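Three baskets and one messy drawer
September 29, 2019

I finally took on the utensil drawer, and I've got opinions to share!
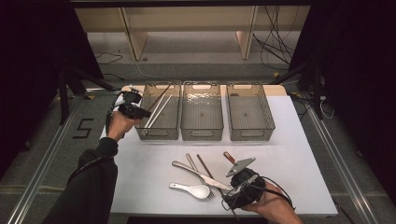
For years I had one of those molded trays with the long skinny slots, and I hated it. Nothing fit. The pie server always ended up lying on top of everything, and the chopsticks rolled to the back and stayed there until May, when I pulled the whole drawer out looking for a bottle opener.

So the tray is gone and I've switched to see-through gray baskets, the kind with cut-out handles on the short ends. Chopsticks get the left one all to themselves. (The white ones went in first. I also own dark wooden ones, and yes, I mix them up at dinner.) Forks, knives and soup spoons go in the middle, and the right one is for anything with a big handle, spatulas and servers mostly.

My one real tip — dump everything out on the table before you decide what goes where. I had 40 pieces in that drawer, and 16 of them were teaspoons. I don't even take sugar!

Elspeth Carnegie wrote in after the last issue to ask if open baskets get crumbs in them. They do, a little. I tip mine out over the sink and give them a rinse, and they're back in the drawer by lunch. Cameron Mowat keeps his on the counter instead, which I'd love to try if I had any counter.

Next time I'm doing the spice shelf. If you've got a system for those tiny jars, please write and tell me — I have nine kinds of pepper and no plan.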